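Hunon Two-Arm Teaching Cell

Product page, revised 26 May 2020

The Hunon cell is a benchtop station for teaching two-arm handling tasks by remote control. An operator moves a pair of leader arms at a separate desk, and the two follower arms in the cell repeat the motion. Joint positions, gripper openings and camera images are recorded together for the length of each demonstration.

Arms and rail

Both follower arms mount on black base plates bolted to a horizontal aluminum rail at the front of the enclosure. Each arm has its own controller board and its own cable run, and can be removed without disturbing the other. The plates can be shifted along the rail after the bolts are loosened. Recheck the arm spacing after any shift – recordings made at different spacings should not be mixed in one training set.

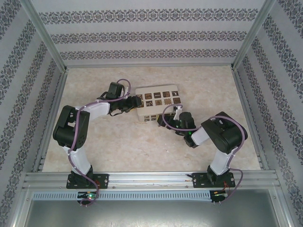 Leader and follower arms are matched joint for joint, so no separate kinematic model is needed for teaching. On startup the follower will not move until each leader joint is within 2 degrees of its partner. If the arms do not engage, bring the leader slowly to the rest position and press the foot switch again.

Lining and work surface

The side and back walls take interchangeable linings, plain or patterned. The floor covering is also replaceable. Changing both between sets of demonstrations gives the trained policy more variety in background. Linings are sold by the roll under the Wudurus name and are cut to size by the customer.

Cameras

One fixed camera covers the workspace. A small camera at the wrist records the approach to the part at close range, where the fixed view may be blocked by the arms. Large flat parts can fill most of the wrist view. For such parts, keep an edge in sight during the approach. 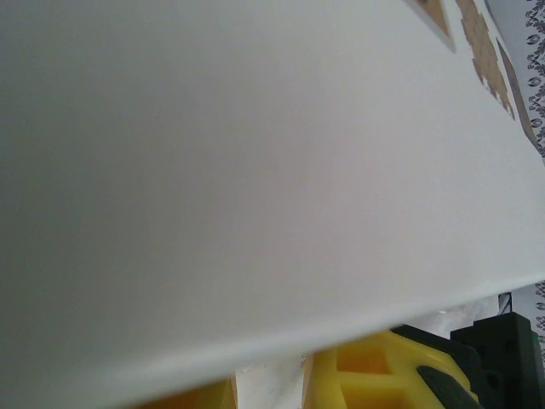
Abeysekara Remote Handling Department, Rurnimwood

Wrist camera focus is set before shipping and should be left alone. Clean the lens with a dry cloth only.

Recording

Session memory: 3000 demonstrations
Maximum length per demonstration: 44 seconds
Storage: internal drive, 1000 GB
Start and stop: foot switch or keyboard

A demonstration can be discarded at the desk before the next one begins. Later deletions are made from the session list. The August software release adds trimming of idle time at the start of a recording.

Questions about fitting the cell to an existing bench go to Csaba Mészáros at the department. Please include the bench depth and the size of the largest part to be handled.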